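Free Science Saturdays Get a Bigger Home in Eshun

The Eshun Community Science Library is moving into the old print shop next to the post office, and families who have been squeezing into its one-room space all summer could not be happier! The new rooms open in August with three times the floor space, a proper sink and enough shelving for the whole lending collection.

The library works like any other, except that you take home a microscope, a prism set or a box of magnets along with your books. Members borrowed 2,048 items over the past year, and 252 of those loans were microscopes. There is a waiting list for the good ones.

"Kids come back with pond water in jam jars and a hundred questions," said Emiko Sakamoto, who started the collection in her garage with a shelf of secondhand lenses. "I want them to have room to spread out."
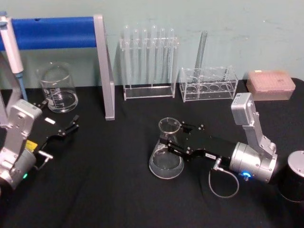
The biggest change will be the chemistry corner, which the old space was too small to have at all. It will seat 12 at a time, and a starter session covers measuring, mixing and cleaning up. Beginners will practice with droppers before moving on to a pipette like the white one with the blue lower section, and the tables will get black cloths too, so that pale crystals and powders show up well. Sakamoto is already collecting recipes for crystal gardens and red cabbage dye – she says the cabbage one smells terrible and the children love it.

Membership stays at $50 a year for a household, with free cards for anyone who asks. So far 179 households have signed up, some from as far away as Hakiment, a good 40 minutes up the valley road.

There is still plenty to do before the doors open. The shelves need painting, the star maps need new frames, and the book collection has to be carried over from the old room, box by box. Anyone with a free morning and a strong back is welcome to drop in from 9 a.m. Bring gloves if you have them – lunch is on the library!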